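The Left Arm Waits
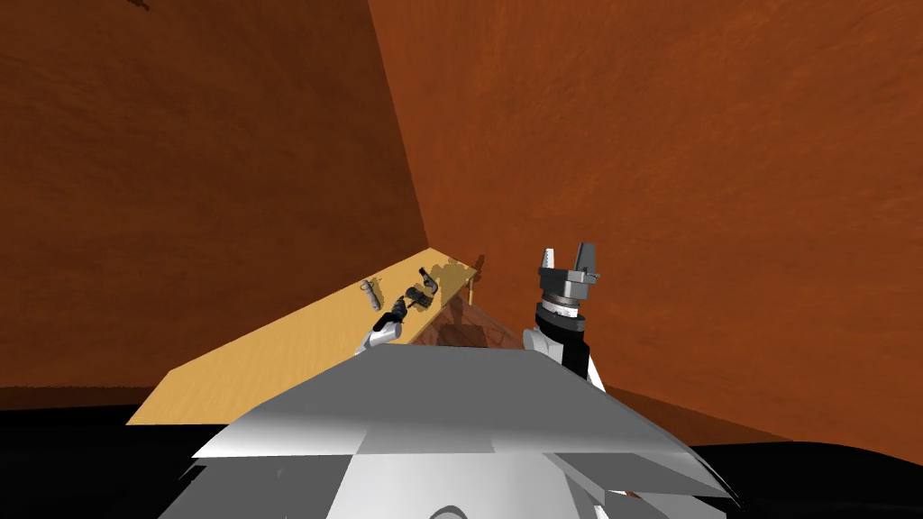 The planner had been returning the same answer since midnight. No valid path, left arm, timeout. I had read it so many times that I had stopped seeing the words and only saw how long the line was.

The office at Mallura empties early in November. The heat drops to its night setting and the fans in the server closet get louder, or seem to. I had a sandwich in the drawer and a list of 63 tests, and 62 of them passed. The last one was a reach to the far end of the table, close in to the grey cylinder, and then a grasp. It had passed in May. Somewhere between May and now, one of us had broken it.

I started with the collision shapes, as you do. I turned them on and looked at the arm wrapped in its blue capsules. They were fine. I loosened the padding on the wrist and ran it again. No valid path. I took the dark block out of the world completely, so the cylinder had the left side of the cluster to itself, and ran it again. No valid path. I put the block back.

Okus is the name of the robot and also the name of the repository, which causes trouble in meetings. There are 434 open issues on Okus the repository. I searched them for "left arm" and found one I had written myself two years before and forgotten. It said the left arm sometimes waits. I had not explained what I meant. I had marked it low priority.

So I stopped running the test and let the simulation sit. The left gripper stayed where it had stopped, angled down beside the cylinder. The right arm was up in front of the orange wall with its fingers open. I left it like that and ate half the sandwich.

I opened the log at the lowest level, where it prints every lock. It is an ugly file to read. I scrolled for a long time. The left arm was asking for the shared workspace. It asked every cycle, and it was refused every cycle, and after 1,000 requests it gave up and reported that there was no path. There was a path. It had never been allowed to look for one.

The right arm had the lock. It had taken it at startup, for a move to its raised pose, and it had finished the move and kept the lock.

I found the place on line 763 of the scheduler. A release call had been moved inside a condition, and the condition was only true if the gripper was holding something. The right gripper was holding nothing. I checked who had made the change. It was me, on a Wan branch, the week my father was in the hospital. The commit message said "cleanup."

I remembered writing it. I had been in the hallway outside his room with the laptop on my knees, and a nurse had asked if I wanted the chair with the cushion, and I had said I was almost done.

I moved the line back out where it belonged. It took four seconds to build. I didn't run the test right away. I found the old issue, the one about the left arm that waits, and wrote under it what the cause was and when it had gone in, and that it might not explain the earlier case. Then I put my name on it and changed the priority.

The other half of the sandwich had gone hard at the edges. I ate it anyway and started the run.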